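Setting Out a Quilt Before Any Fabric Is Cut

Posted 7 Nov 2024

Readers of this journal will be aware that the greater part of my correspondence concerns layout. Questions about thread, batting and machine tension arrive from time to time, but the subject to which people return is the grid: how large it should be, how it should be marked, and at what stage one is entitled to stop measuring and begin cutting. The present entry sets out my practice as it stands after a long year with the Piscombe quilt.

Tape remains my preferred method for working out proportions at full scale.

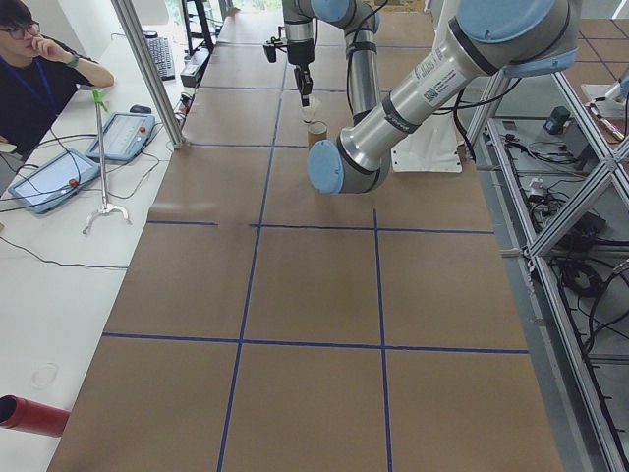
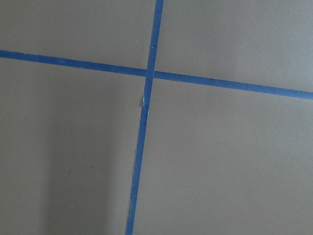 Blue tape, crossed.

The case for working at full scale is a practical one. A drawing on graph paper will establish that the blocks fit the width of a bed. It will not establish whether a sashing strip looks mean beside a large block, or whether the border closes the design or merely stops it. These are judgements of the eye, and the eye is easily misled by a reduced drawing. I made three bed quilts from graph paper alone before I accepted this, and the second of them, in particular, has a border that I would now double.

My first teacher, Yến Trình, held firm views on the matter. She required her students to live with a marked-out layout for several days before touching the shears, and she would not discuss colour until the proportions were settled. Her sister Tươi Trình, who taught hand quilting in the same hall at Garnden, took the opposite position and encouraged people to cut early and adjust as they went. I have seen excellent work come from both methods. My own temperament favours the first.

The Piscombe quilt

The commission was for a double bed, in a house with low ceilings and very little natural light. The owner, Lộc Lương, asked for a plain design in greys and a dull gold, with no appliqué and nothing that could be described as a motif. I proposed a field of large rectangles separated by narrow dark sashing, the rectangles to be slightly taller than they were wide. He agreed to this in January, and I began setting out shortly afterward.

The initial proportions were wrong. I had taken them from an old utility quilt in the Ekanayake catalogue, which I still recommend to anyone able to find a copy, but the original had been made for a narrow cot. Stretched to the width of a double bed, the rectangles lost their upright character and began to resemble paving. I removed one column, increased the height of each rectangle, and left the sashing as it was. The improvement was immediate, although it obliged me to revise the yardage, and the gold had by that time been ordered.

On the matter of sashing, I offer the following observations. A finished width of 2 inches is suitable for most bed quilts with large blocks. Anything narrower tends to disappear once the quilting is done, particularly where the batting is thick. The strips should be cut along the length of the fabric and never across it, as the crosswise grain has enough give to throw a long seam out of true. Where four seams meet, I press toward the sashing on every side and accept the bulk. Other makers press the seams open. Clyde Escobedo has written to me on this point more than once and remains unpersuaded.

Marking and removal

Low-tack tape is adequate for setting out, provided it is not left in place indefinitely. I do not apply it to finished patchwork. On cloth, I mark with a hera or a sliver of dry soap, both of which have been in use for a great deal longer than any of the pens now sold for the purpose. I have lost one quilt top to a pen that was advertised as water soluble, and I do not intend to lose another. The lines vanished on washing and came back brown after a season in the cupboard.

Long lines should be established first and cross lines second. The corners must be checked with a square large enough for the work; a small ruler will conceal an error that becomes plain over the length of a bed. If the two diagonals of the layout agree, the rectangle is true. If they do not, the correction should be made at once, however tiresome that may be. I have on several occasions talked myself into believing that a discrepancy would be absorbed in the quilting. It was not absorbed.

Costs

I am frequently asked to be candid about expense. Materials and longarm quilting for the Piscombe commission came to $3,255, a figure that surprised me when I added up the receipts. The backing was a wide linen and cotton blend bought from the mill shop at Pulcombe, and it accounted for a larger share than it should have done. The wool batting was also dear. I do not regret the batting. A cheaper backing would have served just as well, and I would advise anyone planning a similar piece to settle that question before falling in love with a bolt on the shelf.

My own hours are not included in the figure. I kept a record of them for the first 4 weeks and then ceased to do so, having found that it affected my enjoyment of the work.

Correspondence

Lâm Lục writes to ask whether a grid layout can be adapted to a throw without reducing the block. It can, and I would encourage it. Retain the block at its full size, remove a row and a column, and keep the border narrower than instinct suggests. A throw is usually seen folded over the arm of a chair, and a heavy border is then all that shows.

A further correspondent asks about binding in a contrasting colour. I use the sashing fabric for the binding in nearly every case, cut on the straight grain and doubled. Bias binding is necessary only for curved edges, of which I make very few.

The next entry will deal with the backing, including the joining of widths and the treatment of selvedges. Letters on the subject may be sent to the usual address.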